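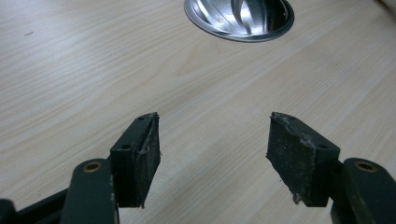 Open Days Should Show the Worn Parts

I went to the open day at Varma on July 19, 2026, expecting a show. There was one in the main hall, with music and a big screen. I stayed for 2 minutes and then found the side room, where the Unlow hand-held gripper was being used at a plain table.

I think the side room was the better half of the visit, and companies that hold these days should take the hint.

The gripper pads were dusty. They had lint on them and the edges were ragged. A visitor next to me said it looked bad for a product that sells for 900 dollars. I disagree. A clean pad tells me a tool came out of a box that morning. A rough one tells me to ask how long a pad lasts and what a new one costs, and I did ask. The answer was that pads are a spare part, sold in packs of 4, and that the staff change them too late. I can plan around an answer like that.

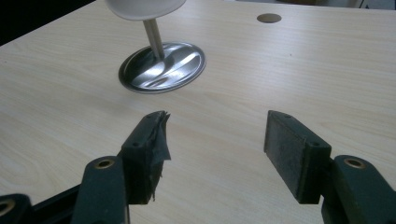 The other thing I liked was the pace. The person holding the tool lined it up, missed, and lined it up again. In the main hall the Traltunetti arm ran the same short routine all afternoon and never missed, and I learned very little from it. I could not tell what would happen if a part was moved an inch to one side. In the side room, people asked for things to be moved, and they were moved.

I have a complaint too. The side room was not on the printed map, and the talk there was given only twice. Most people who came by bus from Clamivden left without seeing it. If there is another open day in November, I would put that table by the front door and leave a box of used pads next to it for people to handle.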